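May 15, 2023. Notebook, handheld rig - open day at Mastport

Visitors from Morncombe, all day. I had hoped to spend it on the pivot screw torque and spent it on name badges.

Set up by 8. Both handhelds charged, both clocks synced, firmware matched for once. Bashir (the workstation, for anyone new reading this) took three reboots to see the second card reader. Same symptom as last month. I have written "replace hub" in this notebook before and will now write it again: replace hub.

Plan was a short talk, then let people pick up a gripper and try the folding task, then the Trolum arm replays a fold from the good set. The talk ran long. I know whose fault that was and so does everyone who sat through it. Slide 17 still has the old calibration plot on it, with the axis label spelled wrong, and a man in the second row wrote something down when it came up. I would like to know what.

Hands-on part went much better. People who had asked stern questions about data rights ten minutes earlier formed a line and got competitive. Things I noted while standing next to it:

- Everyone squeezes too hard at first. The trigger spring is fine for us because we have forearms like lobster claws by now. For a new person it wants to be lighter. Try the softer spring from the spares drawer.
- They hold it like a drill. Wrist goes stiff, the whole arm swings, and the tracking gets big smooth arcs where we want small motions. One line of coaching ("like a big pair of tweezers") fixed most of it.
- Two people working side by side get in each other's way almost at once. We have all learned the little sidestep dance and forgot that it was learned.

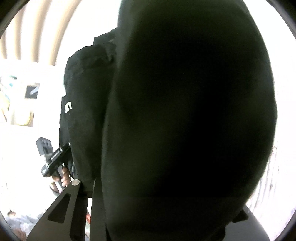 By lunch we had 4 usable sessions from the visitors, which I had budgeted as zero, so the day is technically ahead. Onyekachi Bassey looked through them over a sandwich and flagged the first as mostly sleeve. Keep it anyway for the occlusion set. The tracker lost pose in it and recovered without help, and I want to see why, as it does not normally do me favors.

Trolum replay at 2. Ran at reduced speed, 600 on the controller scale against the usual 1050. First fold clean. Second fold clean. Third fold it picked up the towel by a corner, moved it with great dignity to the edge of the table, and dropped it on the floor. Applause. Morncombe's people seemed to think this was the comic portion. I said we were studying recovery behavior, and we are, as of that minute.

Checked the log afterward. The grasp width at the third pickup was off from the first two and drifting the same direction, so my bet is the finger pad creeping on its mount again. Onyekachi bets on the table having been leaned on. Loser cleans the lens covers, which have a great many visitor fingerprints on them.

Questions I couldn't answer and should be able to:
How long does a pad last before it affects the numbers?
Can a left-handed person use this without rebuilding the bracket? (Probably. Never tried.)
What does it do with a fitted sheet? I told them what any of us does with a fitted sheet.

To do before the next session:
Spring swap on one unit only, keep the other as is for comparison.
Mark pad position with paint pen.
Fix slide 17.
Hub.

Badges are in the blue tub if anyone wants them. Two were not returned, and one of those was mine.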